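Pronudside Players' Forum
Rules and Terms > Withdrawals and Bonuses
Thread: Free spin winnings and the withdrawal limit at Warurley

Birger Lunde
Posted April 14, 2022
Member

I would welcome the views of other members on a point in the Warurley terms. I accepted the free spins offered on Dula, the fruit slot with six paylines, and completed the playthrough requirement in full. When I asked to withdraw, the casino paid part of the balance and removed the remainder, citing a limit on winnings from free spins.

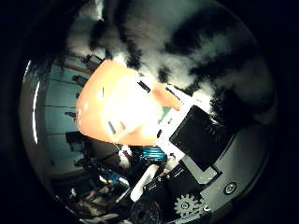 The limit does appear in the general bonus terms. It does not appear on the offer page, where I gave my consent. I have written to the support department and received two replies, both of which quote the general terms and do not address my question.

reelkeeper
Senior member

The general terms apply to every offer unless the offer page states otherwise. You confirmed that you had read them when you opened the account. I regret the outcome, but I do not see grounds for a complaint.

paytable_north
Member

I respectfully disagree with reelkeeper. A limit on what may be paid out is a main condition of the offer and should be placed next to it. The playthrough requirement was shown on the offer page, so there was clearly room for the other figure.

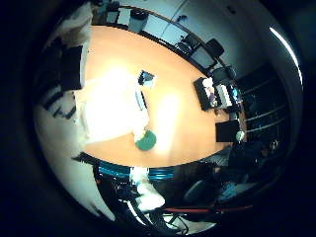 Members may recall that the same matter was raised in October regarding Peñalver. In that case the player sent a formal complaint with a copy of the offer page attached, and the balance was restored in full after almost three weeks.

reelkeeper
Senior member

The Peñalver case was different. Their general terms had been changed after the player accepted the offer. Birger has not suggested that this happened here.

Birger Lunde
Member

To my knowledge the terms were not changed. My complaint concerns placement only. I did save the offer page on the day I accepted.
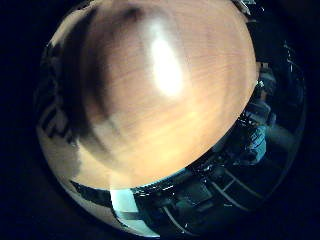

A formal complaint should be sent by email and kept separate from the live chat, as chat staff cannot reopen a closed payment. That was the advice given to me by Warurley this morning. I am drafting it now at a table with a light tan wood surface and a fine grain, where the glare is strong enough to make small print a trial, and the general terms are all small print. I will quote the clause number, the date of acceptance and the amount removed. If anyone believes something else should be included, please reply before I send it.

linesandscatters
Member

Please include the game history for Dula as well. When I had a dispute of this kind, the casino asked for it and the review was delayed until I supplied it. You can download it from the account page under Past Play.

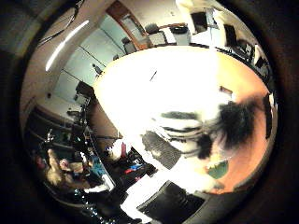 I would also ask them to state which part of the balance they treat as free spin winnings. If you deposited your own money and continued to play, the two sums should have been recorded separately.

reelkeeper
Senior member

On that last point I agree. My view of the limit itself is unchanged.

Birger Lunde
Member

Thank you both. I did make one deposit before the playthrough was complete, and I will ask for the separate figures. The complaint will be sent this evening, with the game history attached.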